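The Kit That Wants to Learn How You Tidy Up

By our home technology writer
November 2025

My mother kept a drawer in the kitchen that she called the everything drawer, and whenever I read a brochure promising a robot that will one day put my house in order, I think of that drawer first. String, birthday candles, three kinds of battery, a key to a door we no longer owned. I have never met a machine I would trust with it. So when a Drakovier kit was delivered to my place in June, I'll admit I opened the carton with a fairly raised eyebrow.

The Drakovier isn't a robot in the way most of us picture one. There's no arm and no little wheeled body trundling down the hallway. It's a gripper you hold in your own hand, with two fingers at the front and a camera looking out over them, and you go about your ordinary business with it while it records what you do. The recordings are then used to teach a robot arm the same job. The company sells it to small workshops, colleges and the sort of keen hobbyist who already has an arm bolted to a bench somewhere, and it rents it by the month to people who'd just like to have a go.

The rental is how I came to it, and I think it's how most readers should. Three hundred dollars gets you the gripper, a charger, a padded case and a month of the processing service, which is called Kokach and lives in a web browser. Buying outright is a good deal more, and unless you have a clear idea of what you want a robot to do, you may find (as I did) that the first month goes entirely to finding out.

Setting up was kinder than I expected. The booklet is short, printed in a decent size, and written by a person who has obviously watched other people get it wrong. You charge the thing, join it to your wireless network, wave it slowly over a printed sheet so the camera can get its bearings, and then you're away. I had to wave twice. My neighbour, who is handy and came over to see what all the waving was about, managed it in one and was a bit smug for the rest of the afternoon.

What took longer was learning to use my hand as if it weren't a hand. We do such a lot with our fingers that we never notice — rolling a pen into the palm, pinning one thing down with the little finger while the thumb goes after another — and a two-fingered gripper will have none of it. You squeeze, the fingers close, and whatever is between them had better be facing the right way. I spent the first evening chasing a teaspoon across the bench like a gull after a chip.
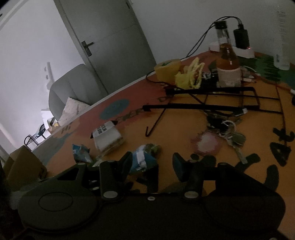
By the end of the first week I'd stopped practising on tidy things. The booklet suggests blocks and cups to begin with, and they're fine for getting your eye in, but they won't tell you much about a real household. Keys on a ring are a far better teacher, because they slump and swing and never sit the same way twice. Snack wrappers are worse again. They look like nothing at all, they're practically air, and yet a crumpled wrapper needs quite a delicate approach from the side if you don't want to flatten it against the table and have it slide away from you. I grew rather fond of wrappers. They made me slow down.

Cables I never properly mastered. You can pick one up easily enough, but then it brings its friends along, and more than once I lifted a lead and heard something topple at the other end. The Kokach service has a button for marking a recording as a dud, and I wore it out on cables.

The service itself is where your month's money really goes, so it deserves a fair look. After each session you dock the gripper and the recordings are sent up, and a while later they come back sorted, with a green, amber or grey flag on every one. Green means it can be used for training. Amber means it probably can, though the software would like you to watch it back. Grey means the camera lost track of where it was, usually because I'd swung round too quickly or put my sleeve in front of it. In my first batch of 20, only 8 came back green, which stung a little. Things improved once I learned to begin and end each go with a short pause, a tip that's tucked away near the back of the booklet and ought to be on the front cover.

How many recordings do you need? The company's own advice is to aim for 1,000 before you expect an arm to manage a cluttered table with any confidence, and fewer if the job is narrow. It's a big number when you're sitting in the kitchen with a sore wrist. It's a much smaller one if there are several of you taking turns, and I can well imagine a college class getting through it cheerfully with the radio on.

The other kit you'll see mentioned in the same breath is the Osum, which I borrowed for a fortnight so I could compare. The Osum is lighter and noticeably easier on the forearm, and its trigger has a lovely smooth travel. It also expects you to look after your own files, run your own software and enjoy doing so. If that sentence made you smile, buy the Osum. The Drakovier is for the rest of us, who'd like to close the laptop and find the sorting has been done by morning.

I do have grumbles. The case has a zip that snags at the corner. The charging lead is too short for any power point in my house. The rental agreement goes through a separate firm called Kofler, and when I wanted to extend by a week I had to ring them, wait, and read out a serial number printed in letters the size of poppy seeds. They were very pleasant about it once I got through, but a simple form on the website would have saved us both the bother. I'd also like a plainer statement of how long recordings of my home are kept. There is a delete option and I used it, though I had to go three menus deep to find it.

Would I rent it again? Yes, with a project in mind and a couple of friends to share the squeezing. I came away with no robot of my own and a much higher opinion of what my hands get up to all day. I did have a go at my own version of the everything drawer on the last evening, too. I got the candles out, and most of the batteries, and then I made a cup of tea and left the string for another time.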